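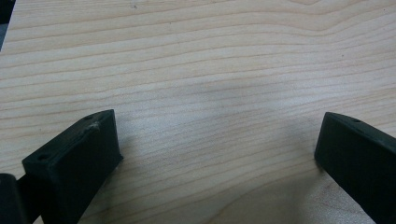
Jingyi Tian had two pairs of fingers to compare before the weekend, the ones from Lidville and the ones from Lamont, and she could not make herself like either. The Lidville pair was on the tool now. She held it open, low over the table, and looked at the bare wood between the tips. They were dark plastic, almost black, with small round holes on the top, and on the left one the edge was already rough and whitish, like cloth that has been washed too many times. She wrote this in the notebook: left tip, wear at the upper edge. Then she wrote the date, Jan 2, 2026, because her old professor had taught her that a note without a date is only gossip.

"You are writing again," said her brother on the telephone. He called every Friday at lunch, and she put him on the speaker so that she could work.

"I am always writing."

"What did you find?"

"A scratch."

He laughed for a long time. He sold boats in Drellville and did not understand how a person could be paid to look at scratches. She moved the fingers a little to the right and closed them slowly. They met well. The Lamont pair had met well too, in the beginning, but after 400 closings the tips had a small step between them, and thin things escaped through it.

"Come here in July," he said. "I will put you on a boat."

"In July I will be testing the next ones."

"There will be next ones?"

"There are always next ones."

After lunch she put the box on the table and pushed back its lid, and for the rest of the afternoon she worked with both hands.
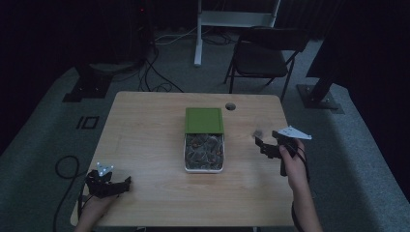 Photo: Jingyi Tian / Skida

The box was her own idea. In the office in Lidville they tested with cubes, and cubes are polite. They wait where you leave them. What she had in the white box was a dark heap, gray and black and crumpled, all the way up to the rim, and a gripper had to go in there and come out with one thing only. She took a tool in each hand and leaned forward until her back complained.

She had promised 100 tries for each pair. With the Lamont fingers she had been angry by the middle, and she knew that anger makes the wrist hard, so she had gone outside and walked to the bakery and back. With the Lidville fingers she was not angry. This worried her more. When a tool is pleasant you begin to forgive it, and she had seen good engineers choose a bad part in this way, for love.

The cable lay along her right arm and she had stopped feeling it. On the next try the right jaws came out with nothing. She did not say anything. She wrote a zero.

The telephone rang again.

"I forgot to ask," said her brother. "Which one is winning?"

She looked at the page. The zeros were not many, but they stood close together, near the end, and she thought of the rough edge on the left tip.

"I will tell you next Friday," she said.

"You said this last Friday."

"Yes," said Jingyi, and she put the telephone in her pocket and took up the tools again.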